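4.2 Where the supplies rest between tasks

The second part of the study looks at small cleaning supplies in a shared workroom and where people put them down when they are not in use. The room at Prullbridge has no supply cabinet within reach of the work surfaces. A wall cupboard near the entrance holds the full stock, and anything taken from it during the day tends to stay out until closing. We wanted to know if these items settle in steady places without anyone being told where to leave them.

Entries were made over five weeks, beginning in March. Each entry gives the item, the surface it was on, and the nearest other item on the same surface. The full log has 3000 entries. Items on the floor were logged separately and are left out of this section, as are items inside the cupboard. A bottle and a cloth on the same surface were coded as a pair if a person could pick up both without taking a step.

The most common pairing in the log is a spray or pour bottle with a cloth. The pair was usually found on a large flat top that was not itself being worked on. Users seemed to treat such tops as shelves. Sheeting or fabric over a table did not stop this, and covered tables were used for storage at least as often as bare ones. Buckets followed a different pattern. They were put near the corners of tables, where they could be reached from two sides, and they were moved less often than bottles.

Figure 4. Covered tables in the workroom. A bottle with a white cap stands on the gray covering next to a crumpled teal cloth, and a purple bucket is at the corner of the table wrapped in dark gray sheeting.
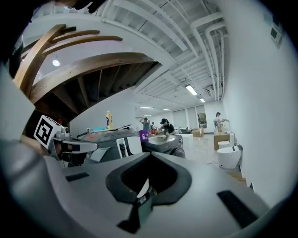
One regular user of the room disagreed with our term "storage" when shown a draft of this section. In that user's view the cloth is never stored, only put down, and the proper place for it is wherever the next spill is likely to be. A shelf would be tidier, the user added, but the walk to it would mean that small spills get left until the end of the day.

We kept the term for the sake of the coding scheme, but the objection is a fair one and it changed how we read the log. An item that is put down within reach and one that is put away look the same in a single entry. They can be told apart only by what follows. We therefore went back and marked each bottle entry with the time until the same surface was next logged without a bottle. Short gaps point to active use. Long gaps suggest that the item had been left, or that it had found a place that suited everyone.

Long gaps were more common than we had expected. Bottles often stayed on the same surface through several changes of activity in the room. The cloths moved more, and when they came back they were often laid on a different side of the bottle. Color may help here. Bright cloths were easier to spot against gray coverings, and we have no clear case of one being lost on a table. We did not test this directly, and the supply of plain cloths was too small for a comparison.

Surfaces near a walkway also drew more items than those along the walls. This held when the room was busy, with several people on their feet at once.

Figure 5. View along the length of the workroom, with a yellow bottle and a teal cloth in the near foreground and people farther back.

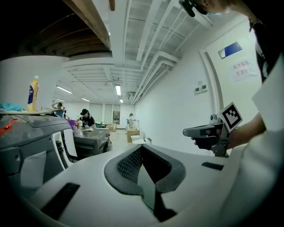
Busy periods also brought more mixed surfaces, by which we mean tops holding both cleaning supplies and things that had nothing to do with cleaning. Thin tools, packaging and scraps all appear in the log beside bottles. In the coding we ignored scraps unless they had been gathered into a pile, a rule that removed a good deal of noise but may also hide some early stages of clearing up. A surface with loose scraps and a cloth may be halfway through being wiped, or the cloth may have been there all morning.

Two limits should be noted. The log covers one room, and its tables were not rearranged during the study. We also did not record which hand people used to reach for an item, so we can say nothing about left and right placement. Section 4.3 takes up the floor items, beginning with the buckets.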